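# The Small, Enormous Pleasure of a Good Stitch

I fell for sutures by way of a button. It had come off my winter coat, I had sewn it back on badly, and a friend watching me hack at the leftover thread said I'd never be allowed near a patient. I went home wondering what the difference was. How hard could it be to tie a thread across a cut? A year and a half later I have a drawer full of practice pads, a shelf of old knot manuals, and opinions about tail length that have cleared more than one dinner table.

So this is a feature about stitches, and mostly about one kind: the simple interrupted stitch, in dark thread, along a straight cut. It's the first one most people learn. I've come to think you could spend years on it and stay happy.

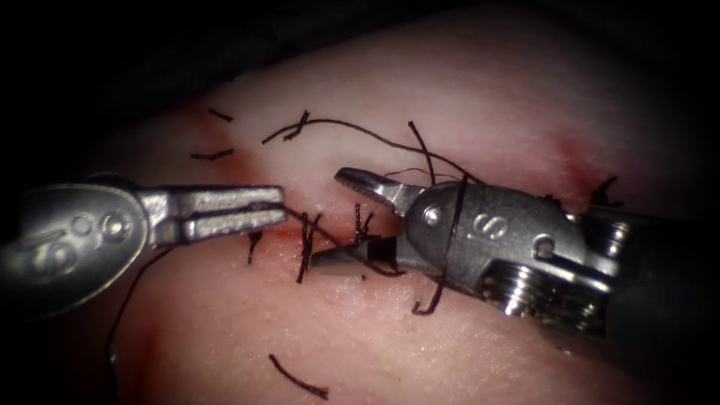
*Last updated June 28, 2024*

## Before the first knot

The cut comes first, and I love how much it has to tell you. A line that looks straight from across the room has wobbles in it when you get close. One edge sits a hair higher than the other. The surface pulls in directions you didn't expect, so a gap that was narrow at one end yawns open at the other, and all of this changes where your first stitch wants to go.

Beginners (me! very much me) start at one end and march to the other. That works on a short cut. On a longer one you can find yourself at the far end with a little spare flap on one side, like the last inch of a badly pinned hem. People who sew clothes know this problem well, and their solution carries straight over: put a stitch in the middle, then split what's left, then split it again. Quilters in my class got there before the instructor had finished asking the question.

The class was at Lornau, a teaching workshop over a row of garages, with long benches and very good lamps. I mention the lamps for a reason. Dark thread on a pale surface is about as friendly as this work gets, and even so the strand vanishes the moment it crosses a shadow. You learn to bring the light around low from one side, so that every loop throws a shadow of its own and you can tell which strand is lying over which. The wet shine that comes up on the surface is a nuisance for a while, and then you stop noticing it.

## Why interrupted?

A running stitch is one long thread going over and over down the length of the cut, knotted at both ends. It's fast and it looks terrific. An interrupted stitch stands alone. You go through, tie, trim, move along and begin again, and each one holds its own little stretch of the line whatever its neighbors are doing.

That independence is what won me over. If the third stitch is ugly you snip the third stitch. The others stay put. Nothing unravels, nothing has to be picked back to the beginning, and after years of knitting I can't tell you what a relief that is.

It's slower, of course. Every stitch costs you a whole knot. But the knot is the fun part.
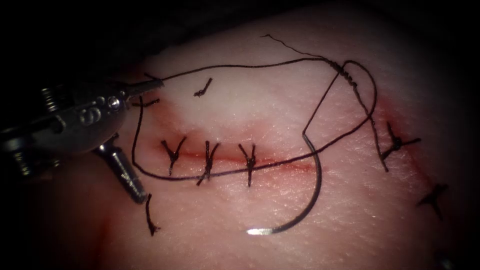 The long end is what gets everybody. You pull the thread through until there's a short tail on one side and all the rest of it on the other, and all the rest of it has to go somewhere. It goes into a loop. The loop falls across the stitches you've already tied, and it slides under the jaws of whatever you're holding, and if there's a twist in it the twist travels up and down the strand looking for a place to become a snarl. I started out with pieces that were far too long, thinking I was saving myself trouble. These days I like 18 inches for a short row and I cut a fresh one without any guilt.

Thread has memory, too. Anything that has lived wound in a packet wants to go on being a coil. Some kinds relax if you draw them gently between your fingers, and others will hold that curl all afternoon. Silk is the one that behaves like a dream, soft and limp and willing to lie where it's put. The smooth synthetic single strands are springier, and they ask for more throws before the knot can be trusted. I practice on a black thread sold under the name Cendar, which handles somewhere between the two and shows up beautifully.

## The knot itself

Wrap, grab the short end, pull flat. Wrap the other way, grab, pull flat. Then again.

That's the instrument tie, and written down it looks like nothing. What takes the time is the pulling. Each throw should be laid down in the opposite direction from the one before, with your hands (or the tips of your tools) changing sides as you go, and when it's right the knot settles square and neat with a tiny pop of satisfaction somewhere behind your ribs. When you pull the same way twice you get a knot that looks fine and then slides. I tied hundreds of those without knowing.

The great temptation is tightness. Everything you know about knots says cinch it. With sutures you want the two edges to meet and touch and no more. A stitch hauled down hard puckers the surface on either side, and on a living body it can starve the very tissue it's supposed to be helping. My Ondier handbook, all 308 pages of it, repeats the old teaching phrase "approximate, don't strangulate" in so many chapters that I now hear it when I'm tying my shoes.

A few things I wish I'd had taped to the bench on my first day:

- Go in square to the surface. A slanted entry gives you a shallow bite.
- Match the bites. Same distance from the edge, same depth, both sides.
- Park the knot to one side of the line. It shouldn't sit right on top.
- Trim as you go, and sweep up the ends.

I still break the last one constantly. Bits of cut thread get everywhere. They curl up on the surface looking exactly like stitches, and I've more than once leaned in to admire a knot that was a piece of litter.

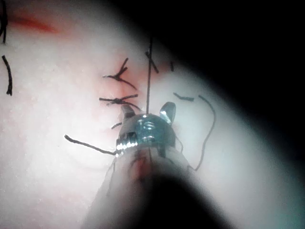
Spacing is where people's personalities come out. Some students in my group measured. Others worked by eye and got closer to even than the ruler crowd did, and I was in neither camp, being a person whose stitches bunched up when I was enjoying myself and spread out when I was tired. The rule of thumb I was given is to keep the gap between stitches similar to the width of the stitch itself, measured from where it goes in to where it comes out. On a thin surface you tuck them closer. On something thick you can afford to take bigger bites and let them stand apart.

And then you step back! A row of well-set stitches is one of the handsomest things I know how to make. The tails flick up on each side of the line in little Vs, none of them quite matching, like birds on a wire drawn by a child. I've tried to get them all pointing one way. They won't.

## A shelf of other people's knots

I'm a collector by temperament, so naturally this went beyond the bench. The Zakharchenko reading room keeps a catalog of knotting and needlework material, 1,098 items when I visited, and its surgical drawer sits between the sailmaking and the lacework. I can't think of better neighbors. I spent two days there with sail stitches on my left and bobbin lace on my right, finding the same square knot drawn over and over by people who'd never have met. The sailmakers liked it flat so it wouldn't chafe. The lacemakers liked it small. The surgical sheets mostly showed hands, page after page of them, with arrows.

What struck me most was how often the margins had been written in. "Slower." "Again." "Other hand." Someone had practiced off those pages with the book propped open, and judging from the thumbprints it was a long evening.

My own evenings look a lot like that now. I put a pad down, I put the radio on, and I tie a row. Some nights the first stitch is the best one and it's downhill from there. Other nights everything clicks around the fourth, the thread lies down where I ask it to, and I keep going well past the point where there's any cut left to close.

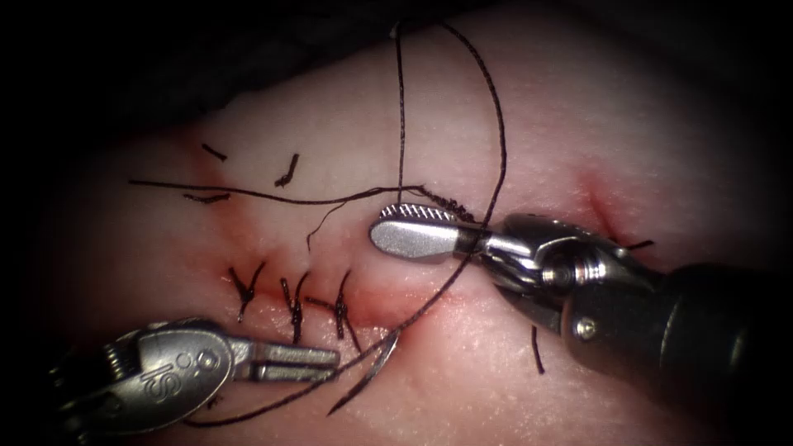
Leave the tails longer than you think you should, wrote one reader after our August piece on thread. "I trimmed mine so close they looked printed on," the letter went on, "and then I had to take them out again, and there was nothing to get hold of."

I read that and went straight to my scissors jar in shame, having spent most of the spring chasing exactly that tidy, clipped look. So I've been leaving them long. It looks shaggier. Removal is a joy, though: lift the tail, slip a blade under one side of the loop near the surface, snip, and draw the whole thing out toward the line. Cut both sides by mistake and a piece stays behind under the surface, which on a practice pad means some rummaging and a bit of language.

I've started a new row this week with the thinner thread, left-handed for the wraps. The first knot slid. The second one is holding.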